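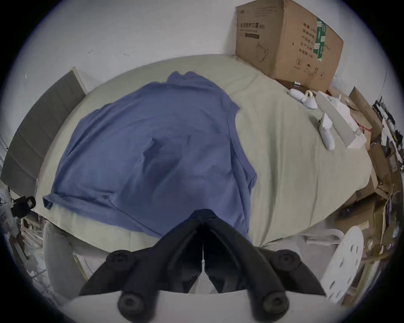

Room check, Evanden guest house, back bedroom
Checked by Barrett Ambrose, June, before laundry went down

1. Bed and sheet
OK. Green sheet covers the bed well, a few soft wrinkles. I tugged at all the corners and they held — love these deep-pocket ones!

2. Headboard
OK, with a comment. Gray padded panel on the left. Push on it when you change the sheet and tell me if it shifts.

3. Wall
OK. Small dark marks on the white paint. A damp sponge first, please, before anyone opens the touch-up can.

4. Items on the bed
Needs action. Mask carton is up in the corner against the wall. It should go on the low shelf in the hall closet, label facing out, so the sleeping area is clear. Great to have masks in the house, though!

5. Clothing
Needs action. Blue shirt to be folded or sent to the wash. Check under it for pins, coins and chargers before you lift the sheet (I found a charger in the Pimen room last month, still plugged in). 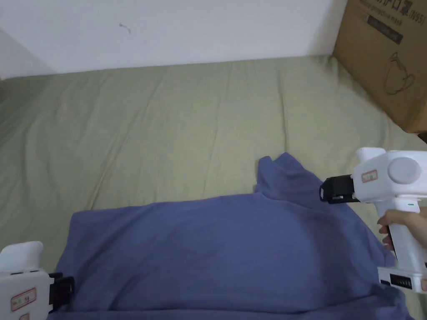
Loretta Ostrowski: Agree on the closet, but please not the low shelf. The heater pipe runs behind it and we want cartons at least 35 inches away from that. Middle shelf is fine.

Good catch, changed to middle shelf.

6. Outlets and cords
OK. No cords under the mattress. Carkon lamp plug fits snugly now.

7. Walkway to door
OK, clear all the way. Recheck after laundry comes back up.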